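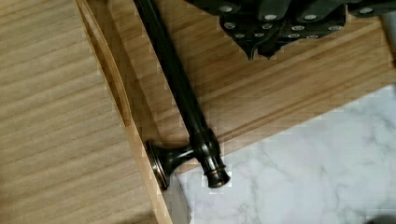 Towel bar, dark oil-rubbed bronze, on wood.

Tuesday, wax and linseed oil notes

Blend 2 went on the ash offcuts last thing yesterday. Still tacky at 8 this morning. Brian's pieces from the Skotham tin were dry enough to stack, same shelf, same rag. Mine had more oil in it and I probably left it on too long before wiping. Redo with 45 minutes between coat and wipe, and write the time on the back in pencil.

Melted the next lot of beeswax at 70 degrees in the water bath. Frida thinks we go too hot and it comes out grainy. Let it cool in the pan, no stirring after the first skin. Looks smoother so far, will know when it's set.
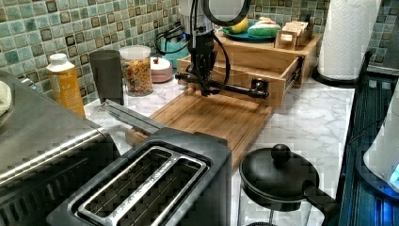
Wooden drawer unit, long black handle.

Drawer runners in the bench unit at Drarnby: tried plain wax rubbed on dry, no oil. Better than the candle stub we used in May, which picked up sawdust. Ásdís wants one side left bare to compare. Fine, left-hand runner is bare.

Oak from Blöndal is darker than the last delivery. Don't compare it with the old samples.
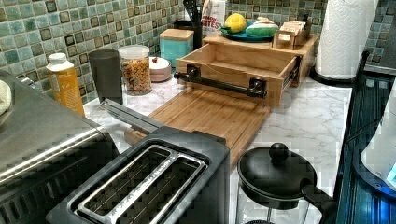
Marble counter, mosaic splashback, toaster.

Sanding: stopped at 240 on half the ash and took the other half to 1,000. The fine half takes less oil and looks a bit flat. Yao-tsung prefers it. I don't, but it does feel nicer in the hand.

Rags: hung out singly on the line, not in the bin. Someone had balled two up by the sink again.

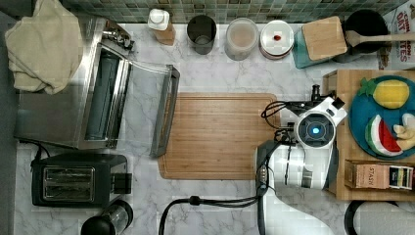
Water ring test still to do on both halves, cold glass first, then a mug of tea. Lullcombe order waits until that's done. Elínborg has the spare tins.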